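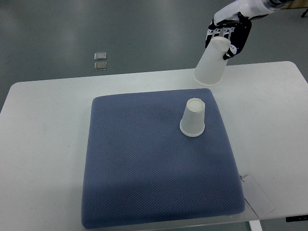 Paper cups and a seat cushion on a white table.

Seat cushion maker's "steady cup" claim leaves plenty unsaid

May 11, 2018

Gakholm wants you to believe its new seat cushion is flat enough to stand a cup on. The furniture firm has put the claim at the top of its leaflet for the Ostia, a thick square pad in blue-grey fabric that goes on sale in September, and it has been showing the thing off with paper cups turned upside down on the cover.

An upside-down paper cup is a kind test. The wide rim is at the bottom, the narrow end is in the air, and there is no tea in it. Most people who balance a drink on a cushion do it the other way up, and they do it on a sofa, with someone sitting next to them. 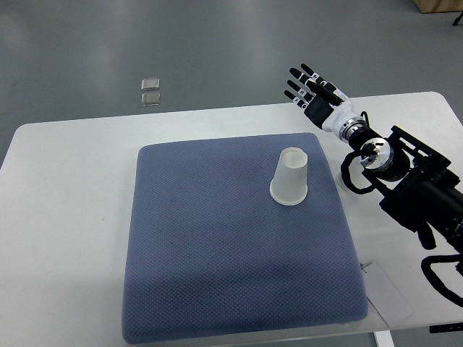
The leaflet says the textured cover "holds what you put on it". It doesn't say for how long, or what happens once the padding has been sat on for a winter. Gakholm told us the Ostia had been through 3740 trials at its Harju workshop. Asked how many of those used a full cup, the firm said it would get back to us. It has not.

Then there is the table. A cushion lying on a hard, level top will naturally behave better than one on a sagging kitchen chair, and the leaflet makes no mention of chairs until page six, where buyers are told to use the pad "on a firm, even seat".
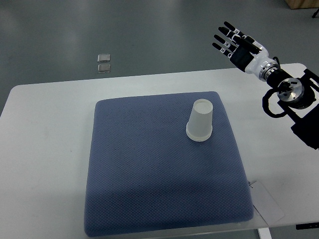

2 min read

Rival maker Brenard, which has its own reasons for grumbling, says any pad with softly rounded edges will tip a cup placed too near the side. It sells a stiffer model and makes no promises about drinks.

Gakholm plans a first run of 969 cushions in one colour. The cover comes off for washing, a detail the leaflet gives a single line. Given what people are being encouraged to put on top of it, that might have been the better selling point. A price has not been announced.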